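The Far Side of Gisholm Pass

By the time Yoshinori reached the cattle guard at the bottom of the climb, he had been riding for six hours and had eaten everything except one fig bar, which he was saving for the top.

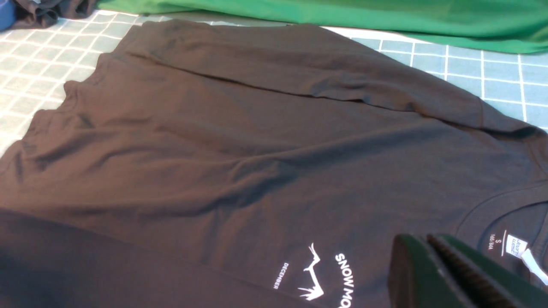 He had wanted to ride Gisholm Pass since he was eleven years old. His grandfather had kept a road map of the whole state pinned above the workbench, and the pass was the one spot where the red line went crazy, folding back on itself over and over like a dropped shoelace. "What's up there?" he used to ask. "Wind," his grandfather would say, and go back to sanding.

Well, now he was going to find out!

The road tipped up right after the cattle guard. It was not a steep start. Anyone who has ridden in that part of the country knows the trick of it, how the land looks flat and your legs tell you something different. He shifted down, then down again, and settled in behind the sound of his own breathing. Sagebrush on both sides. A hawk was working the ditch ahead of him, and every time he got close it would lift off, glide to the next fence post and wait, as if the two of them had agreed on it.

There were 97 miles in the day, from the motel in Sleiman to the campground at Oroswood, and there was water at exactly one place, a spigot behind the old Clellska schoolhouse. He had filled every bottle there at noon and drunk until his stomach sloshed. A woman watering a row of tomatoes next door had looked over his bags, his sunburn and his dusty shoes.

"Which way you headed?"

"Over the top."

"In June?" She thought about it. "Good for you. It'll be pretty. The lupine's out."

And it was! At the third switchback the sage gave way and the whole hillside went purple, so much of it that he laughed out loud with what little air he had. He got off and leaned the bike on a rock and just stood in it. Bees everywhere. Far below he could see the road he had come in on, straight as a ruler, and the one bright dot that had to be the schoolhouse roof. He had been down there! He had pedaled every bit of that on toast and coffee and two bananas.

He thought about eating the fig bar. He put it back.

The sixth switchback was the bad one. The pavement was patched with loose gravel, and the wind that had been pushing him along all afternoon suddenly came around the shoulder of the mountain and hit him square in the chest. He stood on the pedals. The back wheel slipped, grabbed, slipped again. For a while he was going so slowly that a beetle crossing the road had plenty of time to get by in front of him, and he cheered it on, because somebody up here ought to be making good time.

"Come on, Fukuda," he said to himself. It was what his old track coach used to yell, and it came out in the coach's voice, hoarse and a little annoyed. "Come on, come on, pick it up."

He picked it up. Not much, but a little, and the road bent left and put the mountain between him and the wind, and there were trees now, twisted little pines growing straight out of the rock. The air smelled like pitch and cold stone. His legs had stopped complaining and gone quiet, the way they do on the really long days, and he could have kept on like that for hours - he was almost sorry when he saw the sign.

It was a small sign, green, full of dents. GISHOLM PASS. Somebody had stacked a pile of stones at the foot of it, and he found a flat one by the roadside and set it on top very carefully so the rest wouldn't fall.

Then he turned around and looked at the other side.

The map had never shown this. A map can't, really. The land dropped away 4000 feet in one enormous sweep, ridge after ridge going from green to blue to a gray you could hardly tell from sky, and down in the middle of it lay a long dry lake with the sun full on it. A storm was walking around out past the lake on thin legs of rain. It was so far away that he couldn't hear it at all. What he could hear was the wind coming through the pines and over the rocks, one long steady note.

"Wind," he said. "You knew! You'd been up here, you old so-and-so."

He sat down with his back against the signpost and unwrapped the fig bar. It had been in his pocket since morning and was squashed as flat as a playing card. He ate it in very small bites, and when it was gone he licked the wrapper, zipped his jacket to the chin, and swung his leg over the bike. Oroswood was all downhill from here. He let go of the brakes.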